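# "A chair is the worst shelf in the house"

She has worked for three years as a home organiser in Drendovano, mostly in small flats, and she asked me not to print her name because some of her clients would recognise themselves. We met in her own kitchen at 11 in the morning. Before I could sit down, she had to move a coat, a bag of onions and a folded map from the chair. She laughed about this, but she did not look sorry.

"Everybody has such a chair," she said. "Mine is for the coat. In the hall of my sister it is for post. With families it is for food, very often, and this is the kind I like most to talk about."

By food she means the small things that come home in pockets and school bags: half packets, sweets from a birthday, one apple that was taken for the road and not eaten. They do not belong in the fridge and they do not go in the cupboard with the pasta. So they are put down on the first soft place near the door.

I asked why it is a chair and not the table.

"The table gets cleared for supper. People know this, so they do not trust the table. The chair is safe until a guest comes." She poured the tea and thought for a moment. "And a seat with a cloth on it already looks a little bit like a table. If you put a nice cloth over a chair, you invite things to lie on it."

Her work began in another trade. She was employed in the stockroom at Janssen, a household shop in the old part of town, where she learned to count towels and to label boxes. When the shop reduced its staff, a former colleague asked for help with a pantry, and after that the neighbour of this colleague asked as well. Today she visits 2 homes in a day at most. A third one, she says, would get only tired advice.

Her method for the food chair is simple, and she calls it "the tray hour". The family brings a tray and sits down near the chair. Every piece is taken up once and must get an answer: eat today, keep, or throw away. Wrapped snacks go into a shallow tin with a lid. Fruit goes to a bowl where it can be seen. Open packets are closed with a peg or they are finished on the spot, and the children usually vote for the second solution.

"I don't allow a fourth answer," she said. "'Maybe' is how the things came to the chair."

Does it last? She was careful here. In some homes the chair is free for a month, in others it is full again before she has written the bill. She keeps a notebook with one line for each visit, and the last line when we met had the number 921. Many of these visits are to the same people. She does not see this as a failure – a dentist also sees the same teeth, she told me.

She has little patience for expensive boxes. A client once showed her a complete set from Hido, with inserts for every drawer, still in the paper after a year. For snacks she prefers old biscuit tins. They close well and they make a noise when somebody opens them, and parents find this useful.

We spoke also about the cloth. I had expected that she would advise to take it away, but she is for keeping it, if it can be washed. Crumbs and sticky fingers are hard on padded seats, and a cotton cloth can go into the machine each Friday evening or whenever somebody remembers. In her opinion a pattern with stripes and dots is better than a plain one, as it forgives more between two washes.

In April she will give an evening course at Jollasus, the community house by the canal. Participants are asked to bring whatever lies on their own chair, in a bag, without sorting it first. She expects that some people will tidy it secretly before they come.

When I left, the coat was already back in its place. The onions were still on the floor next to the door, and she said they would go to the cellar before supper.

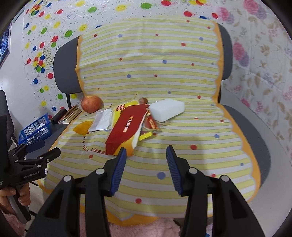

*The snack chair: packets, a carton and an apple on a striped cloth.*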